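# The whole-house surge protector pitch

Every February the electrician's postcard comes, and every February I nearly fall for it. This year's was from an outfit called Sullov, and it said my appliances were "under attack" from inside my own walls. It had a lightning bolt on it. It also had a coupon.

I called, partly out of boredom. The man was pleasant and gave me a price over the phone, which I respect, and then spent a long while on why I should want the thing. Small surges, he said, happen all day long. They wear down your refrigerator. They wear down your furnace board. I asked how much wear, and he said it adds up. I asked adds up to what, and he told me about a customer with a $3,000 TV.

There is always a customer with a TV.

I don't think the product is fake. A surge protector at the panel is a real part that does a real job, and if you live at the end of a long rural line with storms every afternoon, go buy one. What I don't buy is the slow-death story, because it can't lose. If your fridge dies at 11 years, surges got it. If it lasts longer, the protector saved it. I've had the same fridge through 3 apartments' worth of other people's bad wiring and now this house, and the only part I've ever replaced is the door gasket.

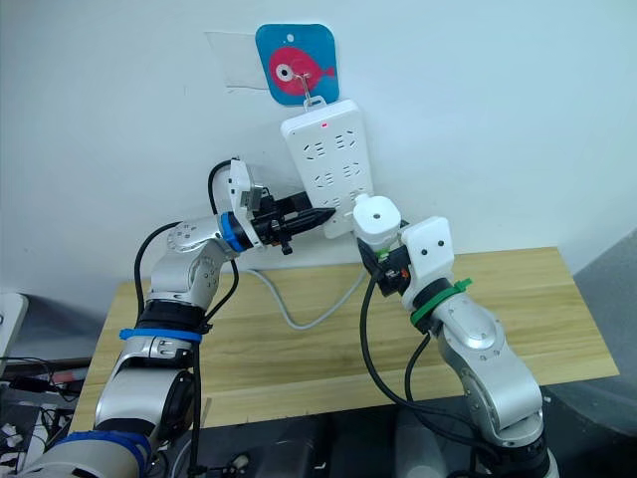
Then there's the warranty. The unit Sullov wanted to put in was a Humo, and the brochure promised to cover "connected equipment." I read the terms, all 4 pages. You have to prove the surge came in through the panel. You have to have had it installed by an approved installer, and keep the receipt, and mail in the dead unit at your own expense, and your homeowner's policy has to turn you down first. By that point I would have bought another TV and moved on with my life.

I got a second quote from Wollby, mostly to see if the story changed. It did. Their guy wasn't worried about small surges at all. His thing was grounding. He said a protector on a bad ground is a paperweight, and that most houses my age should have the ground looked at before anybody sells them anything. That sounded right to me, and I was ready to like him, until the ground inspection turned out to come bundled with — you guessed it — a protector. His was a Picard and cost more.

So I asked both companies the same dull question: what does this do that I'd notice? Sullov said peace of mind. Wollby said I wouldn't notice anything, and that was how I'd know it was working. I wrote that one down. I'd like to be paid on those terms.

What I ended up doing was boring. I paid a different electrician for an hour to check the ground and tighten whatever needed it at the panel. He found one loose screw and charged me for the full hour anyway. When it storms hard I unplug the computer, same as my parents did. It takes less time than reading the brochure.

If you have one of these at your panel and you're sure it saved something, write and tell me what and how you know. I mean the "how you know" part. I already have plenty of stories about TVs.

The postcard is on the fridge, by the way. The coupon ran out at the end of the month, and they've already called to extend it.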